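Rilico: a collection of diplomatic notes and summons reports
README and data card, version dated 2021-06-27

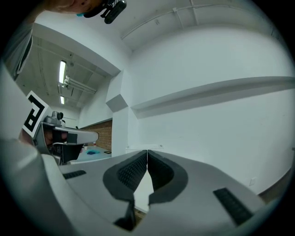
What is in the collection

Rilico is a text collection about one narrow act in the relations between states: the moment when a foreign ministry calls an ambassador, a chargé d'affaires or another envoy to its building and gives a protest. It contains public statements of ministries, the answers of the other side when they were published, and short news reports which mention the meeting. Every item is connected to an event record, so a reader can see the statement and the answer together.

The present release has 400 event records. One event can have only one text, or it can have many. The largest event in the collection has 12 texts in four languages.

We started the work in January with a simple question from Lanying Lu, who wanted to compare how ministries describe the same meeting. One side writes "summoned", the other side writes "invited for a talk", and a third version says only that the ambassador "visited the ministry". For a student of language these are three different things. For a student of politics, too.

Who made it

Kinga Hajdu: event records, annotation guide, final reading
Lanying Lu: original idea, Chinese and English texts
Ginette Robichaud: French texts, translation check
Silvan Kuster: file format, scripts, German texts
Bjartur Hviid: Danish texts, duplicate search

Files

events.csv – one line for each event
texts.jsonl – one line for each text, with the full body
links.csv – which text belongs to which event
guide.txt – the annotation guide, in English only
changes.txt – list of changes between releases

All files are in UTF-8. The CSV files use a semicolon as separator, since commas are very frequent in the titles of officials. If your spreadsheet program opens everything in one column, please choose the separator by hand during import.

Fields in events.csv

event_id: a number without meaning. Please do not sort by it and expect order in time.
date_meeting: the day of the meeting, if it is known. Empty if the sources do not agree.
date_first_text: the day of the oldest text we have for this event.
host: the state whose ministry called the envoy.
sender: the state which the envoy represents.
rank: ambassador, charge, deputy, other, unknown.
form: written note, oral protest, both, unknown.
topic: one of the topic codes from the guide.
reply: yes, no, unclear.
remark: free text, often empty.

Fields in texts.jsonl

text_id, language, publisher_type, title, body, date_published, date_collected, verb_main, translated_by.

The field verb_main keeps the main verb which the text uses for the calling of the envoy, in the original language and in the dictionary form. It was the most difficult field to fill. In some texts the verb in the title is stronger than the verb in the body. In this case we take the verb from the body and write the other one in the remark of the event.

How the texts were collected

Each of us read the public websites of foreign ministries in our own languages and saved the page by hand. We did not use an automatic crawler for the ministries. For news reports Silvan Kuster wrote a small script, Sarnetti, which looks for certain words in public news feeds and makes a list. A person then decided for every line of this list if it belongs to the collection or not.

We included a text if it fulfills these conditions:

The text speaks about a meeting that has taken place, or that was announced for the same day.
The host ministry and the sending state are both named.
The purpose was a protest, a demand or a request for explanation.
The text was open to everyone, without payment or login.

Farewell visits, the handing over of credentials and normal consultations are not included, also when the newspaper title makes them sound dramatic. Recalls of an ambassador by his or her own government are a different act. They are in the collection only if there was also a summons in the host country.

Annotation

Two persons read each event and filled the fields independently. When they did not agree, Kinga Hajdu read the texts as a third person and decided. After the first 100 events we stopped for two weeks and rewrote the guide, because the topic codes "border" and "territory" were mixed up all the time. They are now one code, "territory". Events which were annotated before this change have been read again.

The code "statement" also needs a warning. It is used when the protest is directed against something that a politician or official said in public. If the words were said in a parliament, the code is "parliament" instead. We know that this line is thin, and in a future release we may put the two together.

Known problems

The collection is not balanced. Some ministries publish every summons on the same day with full text, and others publish almost nothing. A state with many events in our table is not necessarily a state that protests more often. It may only have a more active press office. Please do not make a ranking of countries from the number of lines.

English is too strong. Up to 40 percent of the texts are English versions made by the ministry itself, and these versions are sometimes softer or shorter than the original. If we have both, both are included and linked.

The reply field is weak. "no" means that we did not find an answer, and an answer may still exist.

Dates can be wrong by one day when host and sender are in distant time zones. We use the local date of the host.

Several pages have disappeared or were changed after we saved them. We keep the text as it was on date_collected and we do not update it. If a ministry published an official correction, it has its own text_id.

Words and neutrality

Names of regions and borders are often the subject of the protest itself. In the field body we changed nothing, so the reader will meet words that one side or the other side does not accept. In our own fields we use the short country names from the list in guide.txt, and for disputed regions we write only the names of the two parties and the code "territory". The wording of a text is the opinion of its publisher and does not show the opinion of the persons who work on Rilico.

Personal data

Envoys and ministers are public persons and their names stay in the body of the texts. We do not have a separate field for names. In news reports about arrests or consular cases, private persons were sometimes named. There we replaced the name with [PERSON] and wrote this in the remark.

Use

The collection may be used for research and teaching. Statements of ministries follow the rules of the ministry which published them. For news reports we give only the title, the first paragraph and the annotation, so the body field is short for these items, and this is not an error in your download.

Please mention "Rilico" and the date of the release in your publication. If you make a translation of some texts, we are glad to receive it. Ginette Robichaud checks the new translations before they are added – this can take several weeks.

Corrections

Write the event_id or text_id in the first line of your message, then the field, the present value and the value you propose, with a source. Messages without a source are read too, but they wait longer.

Changes in this release

Topic codes "border" and "territory" joined.
Danish texts added by Bjartur Hviid.
Duplicates removed where two agencies had copied the same report word for word.
Rank "minister-counselor" moved to "deputy".
Wrong separator in links.csv repaired.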